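Brollon Toy and Puzzle Library — Frequently Asked Questions

What is the Brollon Toy and Puzzle Library?

We're a lending library for toys, board games and jigsaw puzzles, and we love what we do! Members borrow things, take them home, play with them to bits (not literally, please) and bring them back for the next family. We opened in the old Idley Street bakery with a couple of shelves of puzzles, and we now have over 1000 items in the catalogue.

Who can join?

Anyone. You don't need to have kids. Plenty of our keenest members are grown-ups who come in for the big strategy games, and the 1000-piece jigsaws barely touch the shelf before they go out again.

How much does it cost?

A household membership is $112 a year. If that's a stretch, talk to Milagros Escobar at the front desk and she'll set you up with monthly payments or a reduced rate. No forms and no fuss.

How many things can I borrow at once?

Up to 12 items per household, for three weeks. You can renew once, unless another member has put a hold on it. Large outdoor toys (the trikes, the balance beam, the marvellous wobbly seesaw) count as two items each.

What if we lose a piece?

It happens to everyone. Tell us when you bring the item back and we'll put a note on the box. Found it under the couch two months later? Wonderful — pop it in an envelope with the name of the toy on it and drop it through the slot in the door. We only charge if something can't be used any more, and even then it's capped at half the replacement price.

Do I have to clean toys before I return them?

A wipe with a damp cloth is plenty for most things. Please machine wash dress-ups on cold and dry them completely before packing them up. Leave puzzles and anything with batteries to us!

How do returns work?

Bring your items to the counter any time we're open. Please keep small parts in the drawstring bag they came in, because loose blocks have a talent for ending up in the wrong set. Efraín Salazar looks after sorting and he knows every set on the shelves by heart, but he'd still like you to use the bag.

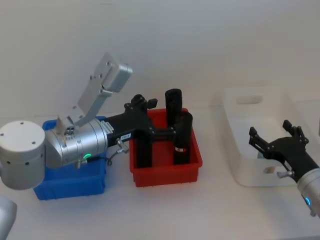
Can I donate toys?

Yes please! We're always after wooden train track, building bricks in any colour, and cooperative games for ages five to eight. We can't take soft toys, car seats, or puzzles with missing pieces. If you have a big load, email first so we can make room.

Do you run events?

We do, and they're a treat. Puzzle Swap happens every month at 10 am, and in July we hold the Long Table, when we push all the tables together and play games until 9 pm. Nektarios Tsolakis teaches a new game each time and is very patient with beginners. Last year's favourite was a backgammon ladder that took over half the room.

Can I book a party pack?

Yes. Party packs include a parachute, bean bags, quoits and a giant tumbling tower. Members pay $12 for a weekend. Book early for the school holidays.

Where do I park?

There's free two-hour parking behind the library, and bike racks by the side door. The 263 bus stops right across the road. Prams and wheelchairs can come in through the side door as well, where there's a ramp.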